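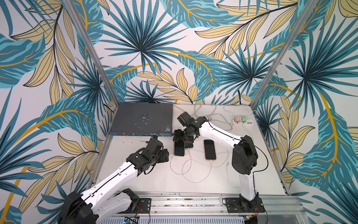 Collecting and Checking Demonstrations for Cable Insertion with Two Arms
Flirkton Laboratory, Manipulation Methods Group

Prepared by Archana Sengar and Bhupendra Kanaujia. Reviewed by Kiran Vashisht.

Purpose

This page sets out the procedure used at the laboratory to record demonstrations of phone charging tasks, to train a policy on them, and to report the result. It applies to all two-arm stations running the Rulstead recording software. Staff who have not completed station training should do so before continuing.

Before you record

1. Confirm that both arms return to the home position without an error message.
2. Open the camera check page. The workspace view and both wrist views must be live.
3. Select the task card "Charge phone" and enter your operator code.
4. Arrange the phones, cables and other items according to the layout sheet for the session. Cable slack is left as it falls. Do not straighten or coil a cable unless the sheet calls for it.

Recording an episode

Each episode covers one insertion. The operator approaches the loose cable with one arm, grasps it below the plug, turns the plug toward the port, and brings it into contact at low speed. The other arm may be used to steady the phone. An episode ends when the operator releases the cable or when the time limit is reached.

The grasp deserves particular attention. A grasp taken far down the cord allows the plug to swing, and the policy learns to repeat the error. The fingers should close just under the plug housing, with the metal tip clear of both fingers and in view of the wrist camera.
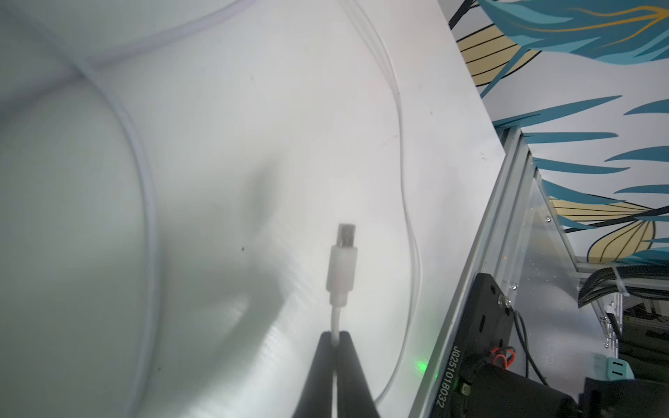
Should failed insertions be deleted from the data set?
Failed insertions are kept and labeled "miss". The training script leaves them out of the policy data but uses them to train the success classifier, which needs both outcomes.

Labeling

Labels are assigned on the same shift. Mark the first frame of grasp, the first frame of contact, and the outcome. If the outcome cannot be judged from the video, enter "unclear" and pass the episode to Akash Sachdeva for a second reading.

Training and evaluation

The reference data set, frozen in February, contains 2520 episodes. Of these, 490 are labeled "miss" and are handled as described above. Train with the default settings file and save a checkpoint every 1000 steps. Do not choose a checkpoint by its training loss. Run the offline comparison first, then take the two best checkpoints to the station.

Station evaluation consists of 129 trials per checkpoint, using starting layouts that do not appear in the training data. Score each trial in three stages: grasp, alignment, insertion. A trial that reaches alignment but not insertion is recorded as such and is not rounded up to a success.

Reporting

Reports must give the score for each stage, the checkpoint number and the layout list. Send the completed form to Rekha Bhardwaj, who maintains the results table. Corrections to this page should be sent to the same address.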